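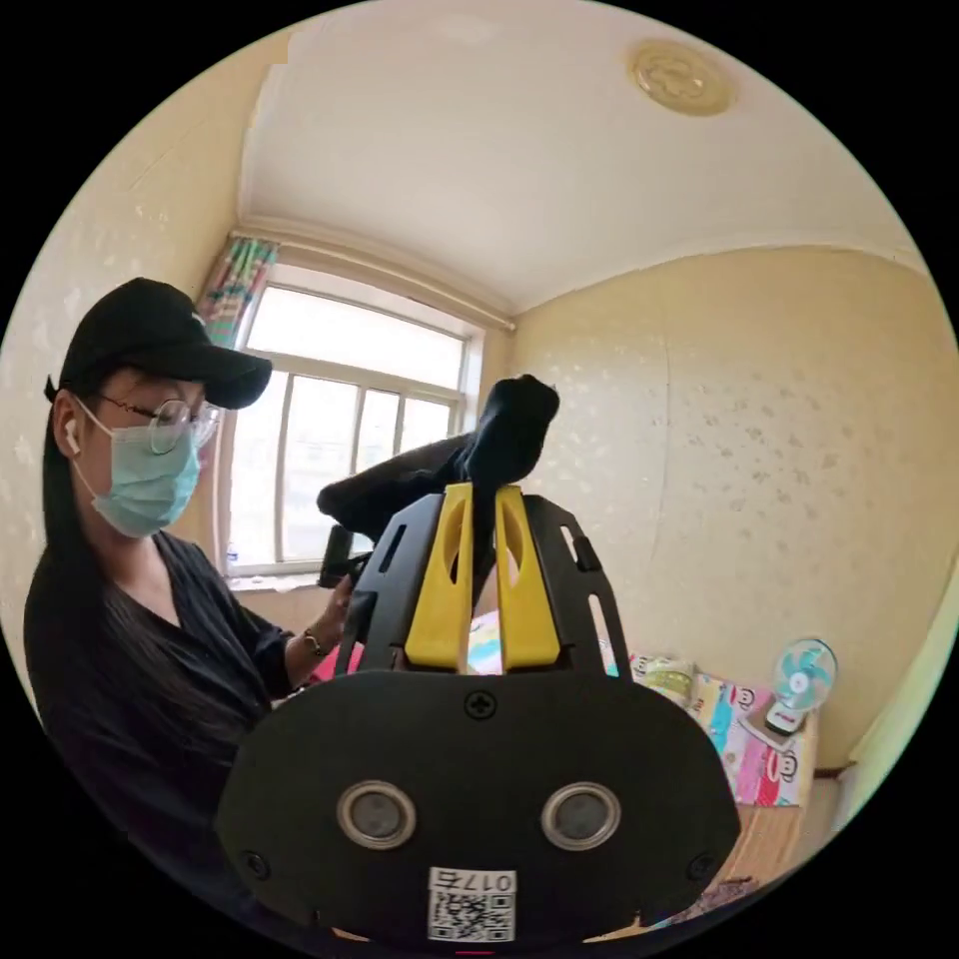 Vol. 52, No. 3

The Price of a Quiet Campaign

The council election in Flutstead last September was orderly, well staffed and, by most accounts, fair. It was also an election in which candidates for public office traveled under guard, declined open meetings and published no schedule of their appearances. The authorities have treated the first fact as an answer to the second. It should not be accepted as one.

Threats against local candidates are commonly regarded as a police matter. A complaint is filed, an officer is assigned, and the campaign continues behind a locked door. Each of these measures may be justified in its own case. Taken together, they have moved local politics out of the places where voters can reach it. Jolán Szűcs, who withdrew from the race in the Varma district, wrote to the electoral office that she could accept a risk to herself but could not ask her neighbors to stand beside her. Her letter received a reply confirming the date of her withdrawal.

The district was decided by 696 votes. Almost 3,000 registered voters there stayed home. It would be wrong to claim that fear explains all of those absences, and this journal does not do so. The electoral office, however, has made no attempt to find out.

Ulla Fjeld, the deputy registrar, has argued that security spending must remain with the national ministry - a position that has the law on its side. The law was written when a candidate for council could expect to be insulted and little more. It gives the registrar no power to move a meeting, to fund protection for an independent candidate, or to extend a filing deadline after a credible threat. Parties with money hire their own guards. Independents withdraw.

The council should ask for those powers before the next filing period opens. It should also publish a record of every threat reported during a campaign, with names removed and the official response stated - including those cases in which no response was made.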